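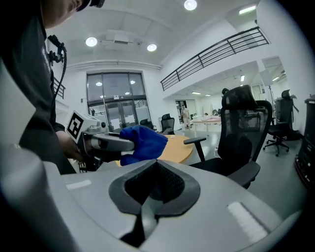

Blue cloth in the tip of one gripper, seen from the other one, over the round table.

mular_k
We compared two ways of recording cloth folding with hand-held grippers. First way: one person does the whole fold at his own speed. Second way: he stops for a short moment each time the cloth changes hands. We kept 263 demos of the first kind and 206 of the second. The policy trained on the smaller set did better, 19 good folds against 5. Same cloth, same colour, same table.

Frade
Nice, but how many trials for each? Without this the numbers say little. And who judged a good fold?

mular_k
Sorry, I forgot to write it. 24 trials for each policy. I judged them myself from the video, edges within two fingers.

stirkside
I don't agree that the pause is what helps. When people stop, they also move slower before and after. Did you try slowing down the first set to the same speed?

mular_k
No, we only cut the idle parts at start and end. It is a fair point.

Balar
We saw the opposite with towels at our centre. With pauses, the policy learned to stand still and never let go. We had to remove the still frames.

Frade
How long were your pauses, Balar? I think it depends very much on this.

Balar
Almost two seconds, so maybe too long.

mular_k
Ours were under half a second. I will run the slowed set in November and post the result in this thread.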